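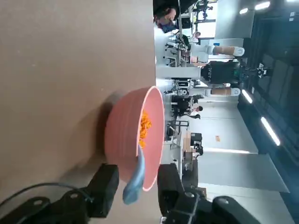

The pink bowl and the blue utensil, bench two.

The arm at bench two had been clearing the same bowl since February. It belonged to Kevano, and Kevano wanted to sell it to diners.

I worked the late shift there. My job was to fill the bowl with orange puffs, set it on the tan table, press the green key and write down what happened. If the bowl reached the tray with the food still in it, I wrote a one. If it didn't, I wrote a zero. The contract with Plavutia called for 2,000 runs, and we got 66 cents extra for each one we logged after dinner.

The bowl was never the trouble. The arm could carry a bowl all night. The trouble was the spoon. It leaned on the rim wherever it liked, and the fingers came down on either side of it and stopped, and sometimes they stayed stopped until I pressed the key again.

"Take the spoon out," my supervisor said.

"People leave spoons in bowls."

"Then write zero."

I wrote zero. I went home to Rurnumstead on the last bus and there were bowls in my own sink with spoons in them, and I washed them. It took a few minutes. My mother had washed dishes at a place called Chae for most of her life, and she had asked me more than once what they were paying me to watch.

The next night I filled the bowl and pressed the key. The fingers came down around the handle and waited. Across the room people were working at the desks and no one looked over. I had my pencil on the zero.

The arm backed up a little. It turned its wrist, came in lower, and took the bowl by its side. The spoon slid along the rim and stayed in. One puff fell on the table.

I looked at the sheet for a while. There was no box for one puff.

I ate it, wrote a one, and filled the bowl again.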